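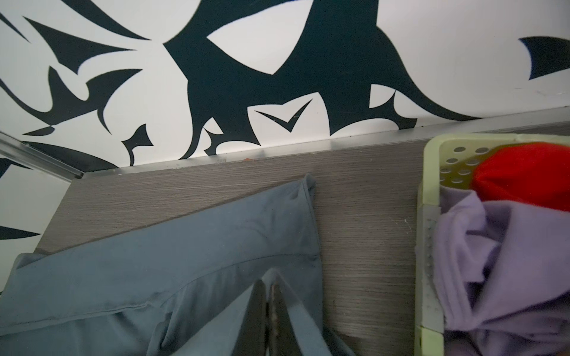
My host, Curnico, wants me to pay for their speed add-on, and I'd like to hear from someone who isn't selling it before I do. The site runs on Gendex with the Birnis theme. It's small, mostly text, with a contact form and a blog I update when I remember. The heaviest thing on the home page is one photo, black spiky shapes on a white wall over a gray wood-grain surface, and support told me sharp black and white edges like those "compress badly" and that the add-on would handle it. Maybe. But the file is 505 KB, and my pages without any photos are slow too, so I have a hard time believing the photo is the whole story.

What I see is a blank page for up to 7 seconds, then everything shows up at once. It's worse in the morning. I've cleared the cache in Gendex and in my browser, turned off the slideshow, and removed a weather widget I never liked. No real change that I can see. I asked support what the add-on does and got a link to the sales page, which says it "optimizes delivery at every level." I asked what level mine was stuck at and got the same link.

The add-on bills by the year, paid up front, and I can't find anything about a refund. Has anyone bought it and measured before and after? I don't mean a score from the host's own dashboard.

Posted by **plainfooter**, December 2018

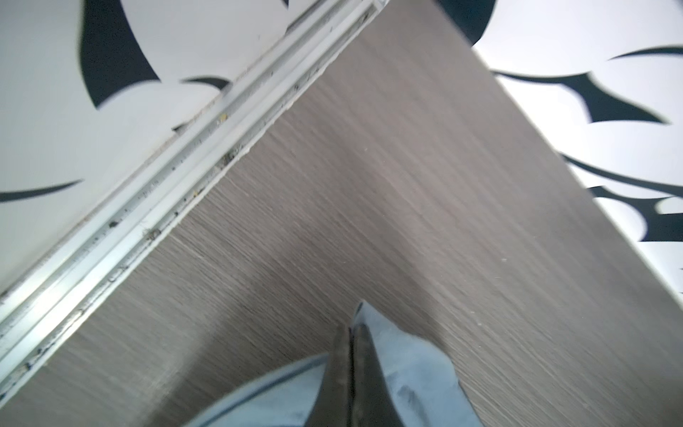
## mossyport

Just get the add-on. I have it and my site is fast. You can also try a different theme, Birnis is kind of old now. Make sure you clear your cache after.

## tallow_index

I wouldn't pay for anything yet. A blank page followed by everything at once usually means the server is taking a long time to put the page together before it sends a single byte. Images load after that. Support may be right that a photo with lots of hard edges makes a bigger file than a soft, blurry one, but that has no bearing on how long you stare at white.

You can check it yourself without the host's dashboard:

1. Open the site in a private window and press F12, then pick the Network tab.
2. Reload and click the first line in the list, the page itself.
3. Open the timing section and look at the waiting time, sometimes labeled TTFB.
4. Write it down. Do it again in the morning, when you say it's bad.

If most of the delay is waiting, the trouble is on the server side: an overloaded machine, an old PHP version, or an extension doing something slow on every page view. If waiting is short and the rest is long, then look at what the page is loading.

Next, put a plain HTML file on the same account with one line of text in it and load that. If even that file is slow in the morning, the server is crowded or the connection to it is poor, and I'd want Curnico to explain why fixing it costs extra. If the plain file is quick, it's more likely something in Gendex.

I did buy the add-on, for a client site. I took it to be page caching plus image shrinking, going by what changed in the headers. Waiting time dropped for visitors who weren't logged in. Then I turned it off, switched on the page cache that Gendex already has (System, Performance, it's off by default), and got close to the same number. I can't promise you'd see the same. I didn't get my money back either, and I asked.

Clearing the cache, by the way, doesn't turn it on. A lot of people clear an empty cache for months.

As for the photo, save it again at the width it's displayed and see how it looks. That's free too.

## gutterwidth

Mostly agree with the post above, but check your extensions before blaming the server. I had the same blank wait on Gendex and it was Mazza, the visitor stats extension. It writes to the database on every page load and never cleans up after itself. Mine had a log table of 137 MB on a site hardly anyone reads. I disabled it and the wait was gone before I'd touched any cache setting.

I can't say you have Mazza, you didn't list your extensions. Turn them off one at a time and reload after each. Removing it from the menu isn't enough, it has to be disabled in the extension manager, and the table stays behind until you drop it by hand. Take a backup first.

Whether the speed add-on would have hidden this from me, I don't know. Probably, for a while. I'd also ask support in writing which PHP version you're on. Mine was 2 versions behind what the control panel claimed.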